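Trorance door alarm: my opinion after one winter
By Ya-wen Kwan, Sun 4 April

In our neighbourhood of Skendham there were several break-ins in December, and at the community meeting many people asked what the police will do. I also asked it. But in the same week I started to look for something I could put on my own door, because I rent my apartment and the landlord does not allow drilling. My neighbour Mei-kuen Mok recommended the Trorance door alarm, and I bought a pack of two from the Yuen hardware store.

What it is

The Trorance is a small alarm in two parts, one for the door and one for the frame. When the parts separate, it makes a very loud sound. There is no app and no monthly fee, and it does not call anybody. I think this is important to understand before you buy, as my sister-in-law believed for a week that it was connected to the police. 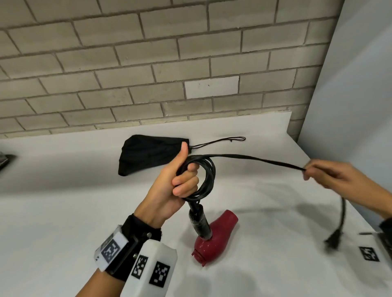
Black drawstring pouch on a white tabletop, grey brick wall behind.

Putting it on

The installation took me 10 minutes, including cleaning the paint with alcohol. The adhesive strips are strong. On the balcony door I made a mistake and placed the magnet too far from the main part, so the alarm cried as soon as I switched it on. The leaflet gives the correct distance, but in very small grey letters, and I had to use a magnifying glass.

The switch is my main complaint. It is on the side, it is stiff, and you have to hold the

alarm with your other hand or it begins to turn on its adhesive.
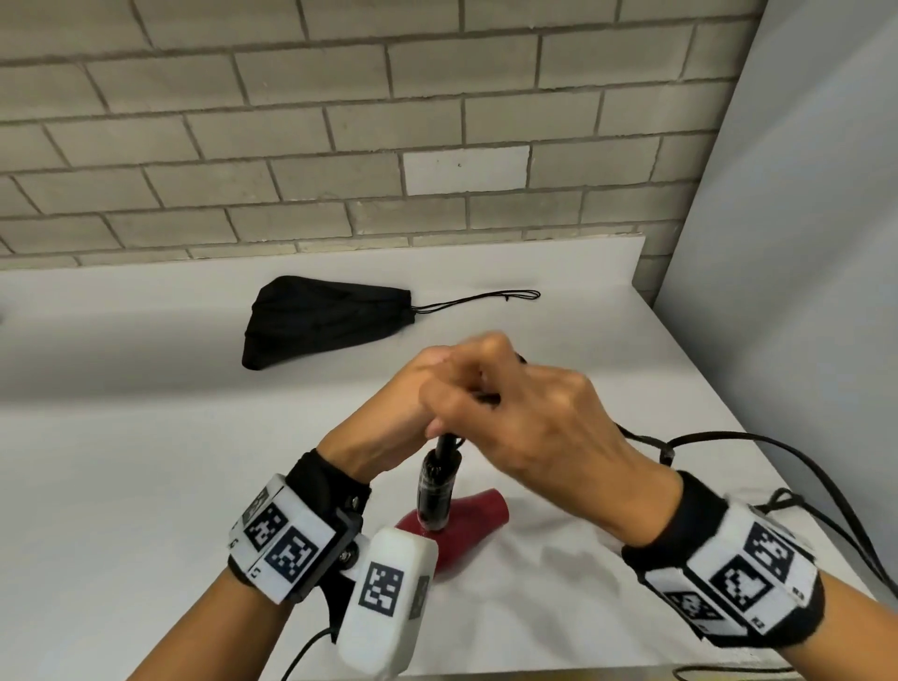 After some weeks I found that it is easier to push the switch with the thumbnail. Yuk-lan Tsai, who lives above me and has arthritis in her fingers, could not do it at all — she gave hers to her son and bought a model with a remote control. If your hands are not strong, please try it in the store first.

Daily use

You have 10 seconds to leave after switching it on. For me it is enough, but with a stroller or shopping bags it would be tight. We had two false alarms in the winter, both on the balcony side, both on very windy nights. The neighbours were polite about it. The batteries are still the first ones.

As for the noise, I can hear it from the parking lot with the door closed. Whether it would frighten a burglar I cannot say — no one has tried my door, with the alarm or before it.
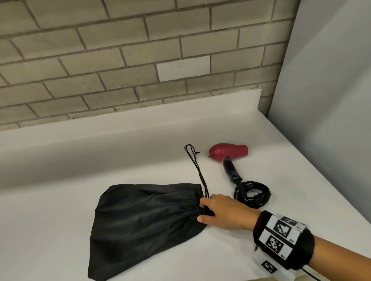

Compared with the Trondley

Kam-wah Poon on the third floor has the Trondley, which costs more and has a keypad instead of a switch. The keypad is pleasant to use and the leaving time can be changed. However, it needs two screws, so for most renters it is not possible. His is also less loud than mine. We tested both on a Saturday at noon, after putting a note in the elevator.

My rating

Four stars out of five. I take away one star for the switch and the tiny letters. I would buy it again for the front door, and for the balcony I would look for something less sensitive to wind. The store still had the pack of two last week, on the shelf beside the padlocks.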